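Re: [office-users] Bins on the second floor – liners, lids and cups

Oct 29, 2022 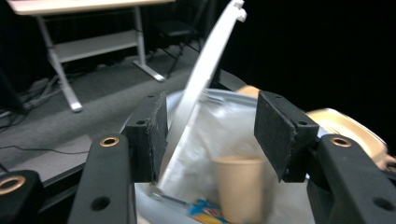

The white lidded bin by the desks, lid up, with a paper cup and a wrapper in the bag.

Thanks for the replies so far. I have put my answers under the parts of the earlier message they belong to. Please trim the quoted text if you write back, as the last thread became very hard to follow.

> We have had the same trouble on our floor since April. The bag slides
> down inside the bin by the middle of the day and everything ends up
> between the bag and the plastic. Are you folding the liner over the
> rim, or is there supposed to be a ring that holds it?

We fold it over the rim. As far as I know there was never a ring with ours. The Vavach bins on the first floor have one, and I tried it in our bins, but it is too wide and the lid won't close over it.

What has worked better is a larger liner. The ones we were buying only just reached over the edge, so a couple of heavy items were enough to pull them in. The longer ones leave a good hand's width outside the rim all the way round. It does not look very neat with the lid up but the bag stays where it is. If you have long bags left over from the kitchen bins, try one of those before ordering anything.

When you put a new bag in, push it right down to the bottom with your hand and let the air out from under it. If air is trapped underneath, the bag sits halfway up and the bin seems full when it is not. I have seen people put a second bag on top of the first for this reason.

> Second question, the lids. Two of ours no longer stay up by
> themselves. Has anybody managed to get spare lids, or do we have to
> replace the whole bin?

I asked Nyitrai, who supplied them. They don't sell the lid for this model on its own and would only quote for complete bins. I have not ordered any.

Before giving up on a lid it is worth taking it off and washing it. Ours had a good deal of dried coffee and sugar where it meets the bin, and after a soak in warm water one lid that kept dropping went back to staying upright. The other one did not improve. I have moved that one to the post room, where it is left open all day and people mostly throw away envelopes.

If you take a lid off, press it back on evenly with both hands. I pushed one side in first and it went in crooked, and I had some trouble getting it out again.

> Also, what is the rule on paper cups now? People here put them in with
> the paper, and the cleaners take them out again and leave them on the
> side.

Paper cups go in the general bin, the same as sweet and crisp wrappers. The Vimach contract covers clean paper and card only and does not include cups, even rinsed ones. I know the old notice above the printer says otherwise. It dates from the previous contract and I will take it down on our floor. Please do the same on yours if it is still up.

The cup itself is less of a nuisance than what is left in it. A cup with two fingers of tea in the bottom goes over as soon as something is dropped on it, and then the tea is in the bag. Most of the leaks we have had on the carpet were from this. Please empty the cup in the sink first. Stirrers go in the general bin too, but lay them flat and don't push them in end first, as they go through the thin bags quite easily.

> Finally, we are running low on liners. How many do you have and could
> you spare some?

I went through the cupboard this morning. We have 76 of the long ones and one unopened box of 200 of the short ones. You are welcome to the whole box of short ones if you can use them in the small bins under the desks, where the length does not matter. I would like to keep the long ones for now. We get through around 4 a day, so they will not last very long.

Fukano has the long liners in its catalogue under kitchen supplies and not under office waste, and this is probably why you could not find them. There is a choice of clear or a cloudy white. I prefer the cloudy white, but either will fit.

One thing that was not in the earlier message. Several people have asked whether we could do without bins at the desks and have one larger bin by the door. I am not against it, but I would want to hear from the people who sit at the far end first, because it is a fair walk with an apple core. The white tables are quite close together there as well, and a bin that size would have to stand where it does not block the way through. If your floor has already tried this, please write and say how it went – and in particular whether the big bin started to smell before it was full enough to empty.

Until something is decided, please empty the bins with food in them at the end of the day even if they look half empty, and leave the lid up overnight if you have washed the inside, so that it can dry.

The box of short liners is on the bottom shelf in the cupboard next to the kitchen. The cupboard is not locked.

--
office-users mailing list
To leave the list, send a blank message with "unsubscribe" in the subject line.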